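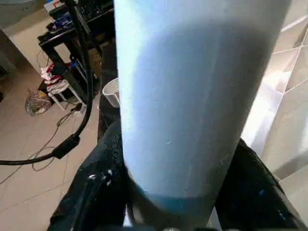 Sourdough hydration, week 2. Flour is Vallano bread flour, same bag as before. I mark the starter's level on a straight-sided jar, because a cylinder makes volume easy to read: a light blue one with a darker blue band near one end would do the job, with the band as the start line.

Dough today: 635 g flour, water at 59 percent, salt at 2 percent. Stiffer than the November formula. Kneads clean by hand, no sticking after the first rest.

Baked in the Homico pot, lid on, then lid off for some 37 minutes. Crust darker than I want. The Cedside oven runs hot at the back, so next time I turn the pot halfway.

Crumb is tight and even. Fine for sandwiches, too dense for soup.

Kushnir rye goes in next, replacing a tenth of the white flour. Water stays where it is until I see how the dough handles.

24 Apr 2020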